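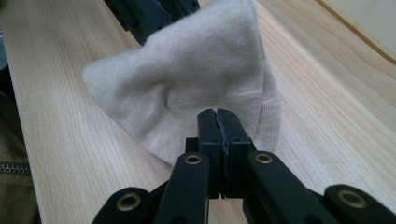

Household > Laundry > Folding > Socks and small knits

How to fold socks and small knits on a table

Quick one, as I'm between loads. Works for socks, baby hats, wrist warmers, the odd knitted thing that has no proper shape. Takes me 9 minutes for a week's worth. Longer if there's ribbing involved and you're fussy.

What you need

A flat table. Wood is fine, wipe it first, crumbs get into knit and stay there. A drawer or a box to put things in. That's it. You don't need the Gandico folding board, I bought one and it's behind the fridge now.

Before you start

Everything bone dry. Ribbed knits feel dry on the outside and then you fold them and the drawer smells of pond by January. Pinch the cuff and the toe, thickest bits. If either feels cool, back on the airer.

Turn everything the right way out. Do it all in one go, not sock by sock, much quicker.

Flattening

1. Drop the crumpled thing on the table. Don't pull at it yet.
2. Find the cuff. On fine rib it's the bit where the lines run straightest.
3. Cuff towards you, toe away.
4. One hand flat on the cuff, other hand strokes up to the toe. Twice. Not hard, you're moving creases and not ironing.
5. Heel. Either let it stick up in the middle or lay it to one side. I do the side. Pick one and do them all teh same.

If it won't lie flat, pick it up by the bottom fold, one little shake, put it down again. Pale greys and creams are the worst for this, can't see the creases till you've folded them in. Move the lamp so the light comes in low.

Clearing a space

Sounds daft but keep the middle of the table bare. Heap goes on a chair. Finished ones go in the box straight away.
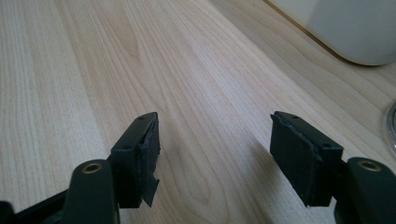

About two hand widths of clear wood is plenty for socks. A bit more for long ones. As soon as the heap creeps onto the table you start folding on top of other stuff and it all slides.

Folding

1. Lay the second sock on the first, cuffs level. Single items, skip this.
2. Toe up to just below the cuff. Leave a thumb's width.
3. Fold in half again. Thick ones, fold in thirds instead.
4. Press down with your palm, count to two, let go.
5. Stand it on its edge. If it stays up it's done. If it flops, fold was too loose, go back to 2.

Don't ball them. I know everyone does. It stretches one cuff every time and its always the same sock that goes baggy.

Hats and other small bits

Same idea. Flatten, sides in to make a strip, then fold up from the bottom. Anything with a bobble, leave it flat on top of the rest.

Putting away

Stood up in rows, fold side up. Shoebox lids make good dividers. My drawer is 600 mm wide and split down the middle, 300 each side, one for thick and one for thin. Measure yours before you cut any card, I cut mine first and had to start over.

Don't pack them tight. Knit needs a bit of give or the rib goes flat. You should be able to get a finger down between rows.

Odd ones

Own bag, hung on the door. Check it each wash day. Two washes with no partner and it's a duster.

Updated 25/11/2025, added the bit on hats. Jumpers are on a seperate page, different fold altogether.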